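Line drying through the wet months

We moved into the flat on Borkowska in June and I told myself I would stop using a dryer. The reason was money. Our electric bill for the first month was 181, and the month before, at the old place, it had been a good deal less. Shirin said the dryer was the only thing that had changed. I ran it less the next month and the bill came down, so I believed her.

Summer was easy. The balcony gets sun from late morning and a bed sheet is dry by the time I have eaten lunch. I put up two lines, one high and one low, and used the low one for socks and dish towels. T-shirts go on hangers. Jeans go upside down by the hems, which my aunt Shahla taught me years ago and which does save some ironing.

October was harder. The balcony stays damp all day and things left out overnight smell like the street. I moved everything indoors to a folding rack in the hallway, and for two weeks we walked sideways to get to the bathroom. The towels were the worst. They took two days and came off the rack stiff and a little sour.
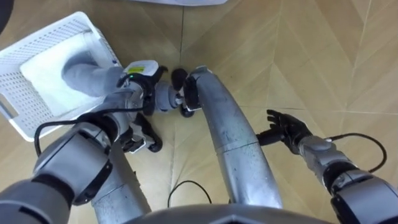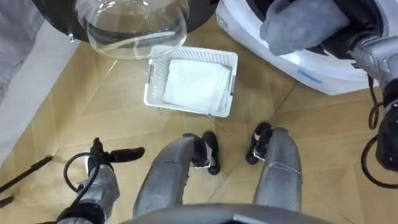

What helped most was a second spin. I used to take a load out as soon as the cycle ended. Now I run the spin again at the highest setting, 14 minutes more, and the towels dry in a day. I don't do this with sweaters or anything with elastic in it.

The other change was smaller loads. I used to wait until there was enough to fill the drum, and then there was never enough room on the rack. Now I wash half as much twice as often. It uses more water, I know. Nima pointed that out right away when he came for dinner, and he is right, but I would still choose that over a hallway full of wet towels.

I also moved the rack into the spare room and open the window there for a while in the morning, even when it's cold - the air outside is usually drier than the air in a room full of laundry. I shut the door the rest of the day so the damp doesn't get into the bedroom. There was a patch of mold behind the wardrobe last November and I don't want to scrub that wall again.

I still use the dryer for bedding when people are staying, and once when Shirin needed a work shirt in an hour. I don't feel bad about it. The last bill was lower than the summer one, even with the heating on in the evenings.

Next I want to try a rack that hangs from the ceiling on a pulley. Touran has one in her kitchen and says the warm air up there dries a shirt overnight. Our ceilings are high enough. I need to find out if the landlord minds four screws.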